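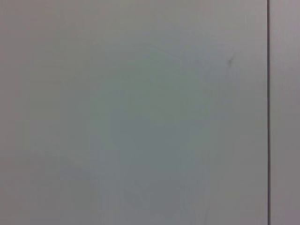 Ansicht der Handgelenkkamera: graue Plattenfläche, rechts die Fuge zur Nachbarplatte

Cavureck Inspektionskit — README

Stand: Dienstag, 19. Mai 2026

Cavureck ist ein Nachrüstkit für die Sichtprüfung ebener Flächen mit einem vorhandenen Roboterarm. Es besteht aus einer kleinen Kamera für das Handgelenk, einer Halterung, einem Kabelsatz und der Auswertesoftware Tak. Geliefert wird es von der Firma Gindine mit Sitz in Rastham. Diese Datei beschreibt den Lieferumfang, die Installation und den mitgelieferten Beispieldatensatz. Die Montageanleitung für die Halterung liegt als eigenes Dokument im Verzeichnis doku.

Wofür das Kit gedacht ist

Geprüft werden matte, überwiegend einfarbige Flächen: Verkleidungen, Schranktüren, Gehäusewände, Trennwände. Tak sucht nach zwei Arten von Merkmalen. Die erste sind Kanten und Fugen, die über die ganze Bildhöhe oder Bildbreite laufen. Die zweite sind Auffälligkeiten innerhalb der Fläche, also Kratzer, Abrieb, Wischspuren und Flecken. Ob eine Auffälligkeit ein Mangel ist, entscheidet die Software nicht. Sie schreibt Position, Ausdehnung und Kontrast in eine Tabelle, die Bewertung erfolgt durch den Betreiber.

Für hochglänzende Flächen, Glas und gebürstetes Metall ist das Kit nicht freigegeben. Gekrümmte Teile lassen sich aufnehmen, aber die Maße in der Tabelle stimmen dann nicht.

Lieferumfang

Kameramodul mit Festfokus
Halterung mit Klemmring und 4 Schrauben
Kabelsatz mit Zugentlastung
Graukarte für den Weißabgleich
Lizenzdatei für Tak (ein Arbeitsplatz)
Datenträger mit Beispieldatensatz

Ein Ringlicht gehört nicht zum Kit. Wer in wechselndem Tageslicht prüft, sollte eines einplanen.

Installation

Zuerst die Kamera montieren und anschließen, dann Tak installieren. In umgekehrter Reihenfolge findet das Installationsprogramm kein Gerät und legt eine leere Konfiguration an. In diesem Fall die Datei tak.conf löschen und das Programm neu starten.

Nach dem ersten Start fragt Tak den Abstand zwischen Kamera und Fläche ab. Der Wert wird einmal von Hand gemessen und eingetragen. Der Arm muss dabei senkrecht zur Fläche stehen. Eine leichte Schrägstellung erkennt man daran, dass Fugen im Bild nicht parallel zum Bildrand liegen — vorausgesetzt, die Platten selbst sind gerade eingebaut. Kleine Abweichungen gleicht die Software aus, größere meldet sie mit dem Code E7.

Der Weißabgleich erfolgt auf die Graukarte, nicht auf die zu prüfende Fläche. Bei grauen Platten wird das gern übersprungen, und dann lassen sich Aufnahmen von verschiedenen Tagen nicht mehr vergleichen.

Beispieldatensatz

Der Datensatz enthält 144 Einzelbilder grauer Platten, alle mit der Handgelenkkamera aufgenommen. Der Arm ist in keinem der Bilder zu sehen. Die Dateien sind fortlaufend nummeriert, zu jeder gehört eine Textdatei mit den Anmerkungen. Folgende Klassen kommen vor:

fuge — durchgehende dunkle Linie zwischen zwei Platten
marke — kleine, deutlich abgesetzte Stelle, zum Beispiel ein Kratzer oder ein Schmutzfleck
schliere — kontrastarme Streifen ohne klare Begrenzung
verlauf — weicher Farb- oder Helligkeitsübergang in der Fläche

Im Bild am Anfang dieser Datei kommen alle Klassen vor. Die kurze dunkle Stelle rechts oben auf der großen Platte ist als marke erfasst, ohne Unterscheidung zwischen Kratzer und Verschmutzung. Die schwachen Spuren im unteren mittleren Bereich gelten als schliere. Der kühlere Farbton in der Mitte ist ein verlauf und geht nicht in die Fehlerzählung ein.

Die Bilder sind komprimiert gespeichert. In weichen Übergängen können deshalb Blöcke und Streifen auftreten, die mit der Oberfläche nichts zu tun haben. Für Messungen an sehr schwachen Schlieren sollte im Betrieb die unkomprimierte Aufnahme eingeschaltet werden (Einstellung roh = ja). Der Speicherbedarf steigt dabei erheblich.

Bekannte Einschränkungen

Schlieren werden weniger zuverlässig gefunden als Marken. Mit der Voreinstellung meldet Tak lieber zu wenig als zu viel. Wer den Schwellenwert senkt, bekommt auch Verläufe gemeldet und muss von Hand aussortieren.

Liegt eine Fuge nahe am Bildrand, wird der schmale Streifen der Nachbarplatte nicht ausgewertet. Für eine lückenlose Prüfung müssen sich die Aufnahmen überlappen. In der Bahnplanung ist das voreingestellt, bei manuell angefahrenen Positionen nicht.

Der Festfokus lässt sich nicht nachstellen. Bei falschem Abstand wird das ganze Bild etwas weich, ohne dass eine Warnung erscheint.

Der Export der Tabelle verwendet Semikolon als Trennzeichen und Komma als Dezimalzeichen. Eine Umstellung ist für die Version im November vorgesehen.

Nutzung der Daten

Der Beispieldatensatz darf zum Testen und Einrichten der Software verwendet und intern weitergegeben werden. Eine Veröffentlichung einzelner Bilder ist mit dem Hinweis »Gindine, Rastham« erlaubt. Als Grundlage für eine Abnahmeprüfung ist der Datensatz nicht geeignet, dafür sind eigene Aufnahmen am Einsatzort nötig.

Fehlermeldungen bitte mit der Protokolldatei tak.log und dem betroffenen Bild an den Support schicken. Bildschirmfotos der Tabelle reichen für die Bearbeitung nicht aus.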